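The Bell at Cimness

Brynhildur Laxdal had wanted to ring the big bell at Cimness ever since she was tall enough to see over the wall of the ferry landing, and on a wet morning in April, at the age of sixty-one, she got a letter saying she could come and try out for it.

She read it standing up, then sitting down, then out loud to the kettle. Then she went from room to room with it, because it seemed like the kind of letter that ought to be read in every one of them.

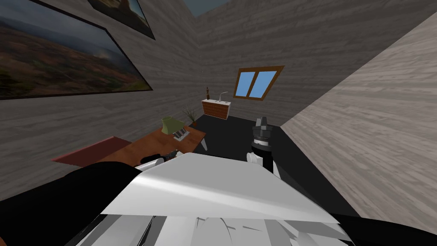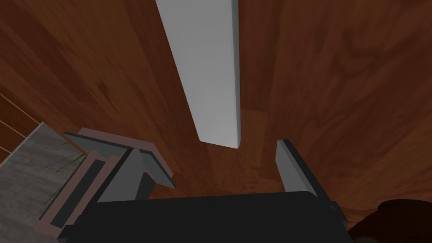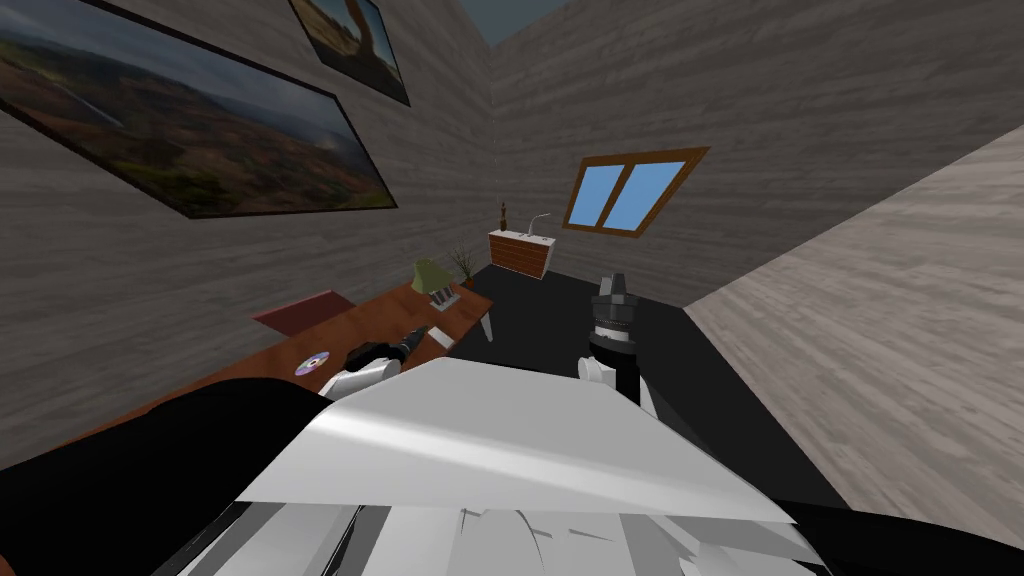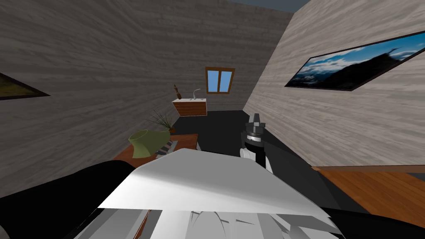 By noon she had packed a bag, unpacked it, and packed it again with better socks. The ferry went from Gulura at two. She was on the dock at half past twelve, eating a boiled egg out of her coat pocket and grinning at the gulls.

What a bell it was! If you have never heard it, I don't know how to tell you. It weighs 2000 pounds and it hangs in a stone tower on a hill with nothing taller than a gorse bush for miles, and when the wind is right it comes across the water so low and so wide that you feel it in your knees first. Brynhildur's mother used to stop kneading bread for it. Dogs sat down. As a girl Brynhildur had believed it was the island itself talking, and even after she was told about the rope and the clapper she kept the first idea tucked away somewhere, the way you keep a good button.

The ferry was late, and bumpy, and wonderful. She stood at the rail the whole way with her hat stuffed down her front. A boy next to her was being sick into a paper bag with great determination, and between rounds he asked her what she was so happy about.

"I'm going to ring the bell," she said.

"Are you allowed?"

"I've got a letter!"

He thought about that, and nodded, and went back to his bag.

Sigrún Hafþórsson met her at the landing. She was a long, stooped woman in a yellow raincoat, and she had been ringing at Cimness for so many years that her right shoulder sat a good inch lower than her left. She shook Brynhildur's hand, turned it over, and looked at the palm.

"Rope?" she said.

"Laundry lines. And I rowed a lot, when I was younger."

"Rowing's good," said Sigrún, and set off up the hill without another word.

They climbed past the store, which had DHILLON painted over the door in blue letters, and past a field of very round sheep. The rain quit. Everything smelled of salt and mud and new grass, and Brynhildur, who was puffing like a train by then, thought she had never walked up a better hill in her life. She said so. Sigrún looked back over the low shoulder and almost smiled.

The tower door stuck. Sigrún kicked it at the bottom and it swung in on a round room with a stone floor, a bench, a shelf of candle ends, and the rope. It came down through a hole in the ceiling, as thick as a wrist, with a woolly red grip sewn around it at chest height. It was swaying a little from the draft. Brynhildur took off her hat.

"You'll want to pull it," said Sigrún. "Everybody wants to pull it. Don't. Hold it and let it get to know you're there."

So Brynhildur held it. The wool was warm and scratchy and smelled of lanolin. Far up over her head something creaked, and she felt the creak come down the rope and into her arms, and it was exactly like taking hold of the lead on a very large and sleepy horse.

"Oh," she said. "Hello."

"Now lean. Only lean. Then let it take you back up."

She leaned. Nothing. She let it take her up, and leaned again, and the rope went a hand's width farther, and then again, and it went farther still, and now she could hear the bell moving, a kind of breathing in the stone, huge and slow. Her heels came off the floor. She laughed out loud. She leaned with everything she had, all sixty-one years and the egg and the good socks, and up in the dark the clapper swung over and struck.

I wish you could have been there. The sound went down through the walls and the floor and came back up through the soles of her shoes. Candle ends hopped on the shelf. She forgot to let go at the right moment and was carried two feet into the air, and she came down with her mouth wide open, still holding on, already leaning for the next one.

"Again?" she shouted.

"You're the one ringing it!" Sigrún shouted back.

She rang it eleven times before her arms gave out, and the last three were bad, lopsided things with a hiccup in the middle. When the bell had settled and the rope was hanging straight, Sigrún took a fat ledger down from behind the candles and opened it on the bench. Every ringer who had ever tried for Cimness was in there, one to a line, with the date and a remark. Some of the remarks were unkind. One, from a long time back, only said "no." The man before Brynhildur had come all the way from Trelelwood, and his said "pulls."

Sigrún wet the tip of the pencil and wrote 753 in the margin, then the name, asking for the spelling. She took her time over the remark. Brynhildur tried not to look, and looked, but the pencil was faint and her glasses were at the bottom of the bag with the spare socks.

"What does it say?"

"You can read it tomorrow. Six o'clock, and wear different shoes, those slide."

"Six in the morning?"

"It's a morning bell," said Sigrún.

They walked down together with the light going gold over the water. Halfway along, a woman was taking in sheets, and she called over the fence to ask who that had been just now, with the hiccup.

"That was me!" Brynhildur called back, and waved so hard that she dropped her bag in a puddle.

The woman waved too, with a pillowcase. Sigrún had picked up the bag and was wringing out the strap. There was fish for supper, she said, if they got there before her brother did, and they both walked a little faster.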